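Three open bins for household consumables: what goes where, and how to store bin liner rolls upright?

**Anitha Pillai**

I'm setting up a sorting table for the household supplies that come in with the monthly order. It's a white tabletop against a plain wall with three plastic containers side by side: a shallow blue one at the left, a shallow red one in the centre and a deeper white one at the right with handle cutouts. No lids on any of them.

The problem item is black garbage bags on the roll. I don't keep the cartons because the pantry shelf they used to live on has only 221 mm of clearance.
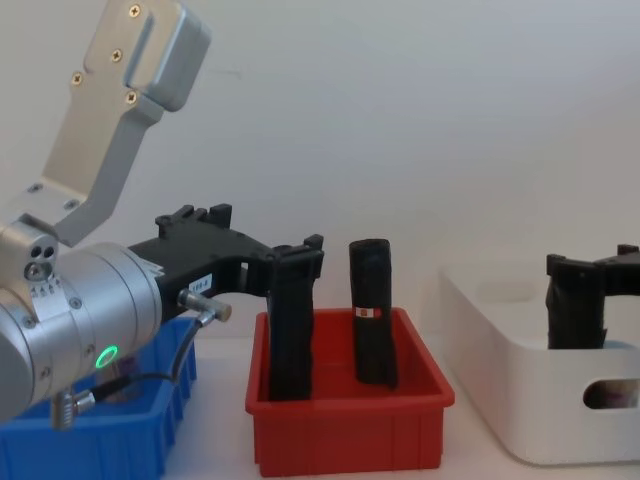 Loose rolls laid flat take up the whole floor of a bin and the outer layer of film unwinds whenever one gets dragged over another. Upright, they lean. I would like to keep them upright if there is a way to stop the leaning, and I would like a rule for which bin they belong in. At the moment the red one gets most of them and the white one gets the overflow.

Two constraints. The bins stay on this table, and I don't want to buy anything with a lid, as I restock on Thursday evenings and the lids end up on the floor.

**Nithin Hegde**

Put them all in the white one. Deeper bin, taller items. Done.

**Melati Pangaribuan**

Partly agree with Nithin, but wall height is only half of it. A roll stands up if its base is flat and it has something beside it. Most rolls telescope a little once the film loosens, so the end is no longer square. Before putting one away, hold it vertically and tap the low end on the table until the layers line up. A crumpled end goes at the top, where it does no harm.

Then work by spacing:

- Rolls go in the corners first. Two walls support each one.
- Fill the gap between corners last, and only with a roll of the same height.
- Keep the paper band on until the roll is in use. The band holds the film better than any elastic I've tried, and it gives you the size without unrolling anything.

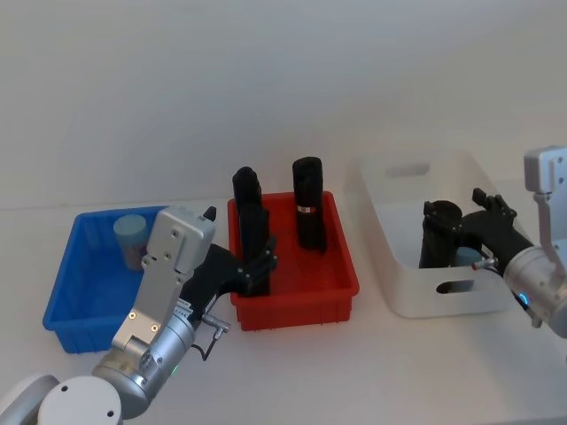 With sloped-sided trays the corner trick is weaker, as the wall tilts away from the roll and only touches it near the base. Cut a strip of corrugated cardboard 70 mm high, fold it into a zigzag and stand it along the back wall. Each roll sits in a fold. I've had one in a Kuklow tray since February and it hasn't needed replacing.

As for which bin, sort by how often you reach for a thing. Liners in daily use go in the centre. Canisters and anything with a loose lid get a container to themselves so they aren't knocked over when you pull out a roll. 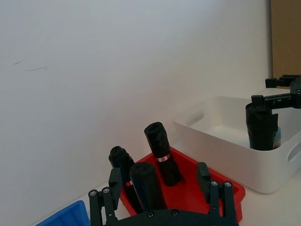 *Bag rolls in the red tray, one more in the white bin.*

Splitting the rolls between two bins is fine if the split means something. I use one bin for current stock and the other for reserve. If both hold current stock, you'll have two started rolls of the same size within a month.

**Stellan Lindholm**

Adding the procedure I use, which is close to Melati's but has a fixed order. My bins are Holley, with walls higher than yours by the sound of it, so adjust step 3 to suit.

1. Empty the centre bin and wipe the base. Dust under the rolls lets them slide.
2. Check each band. If it has torn, replace it with a strip of paper 19 mm wide and tape the paper to itself. Tape on film will tear the first bag.
3. Stand the tallest roll at the back and work forward, so the shorter ones stay in sight.
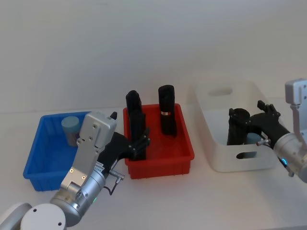 4. Stop at 6 rolls per shallow bin. Anything beyond that is reserve stock and goes to the deep one.
5. Label the bin on the wall facing you, below the rim. On a ribbed wall the label won't hold, so use a tag on string.

I'd leave the blue bin out of it altogether and keep it for canisters. Mixing hard containers with film rolls is how the film gets nicked.

**Anitha Pillai**

Thanks. Going with current stock in red and reserve in white, and I'll try the cardboard strip first. Nithin, the white bin is the only one I can lift by its cutouts, so I'd prefer not to fill it.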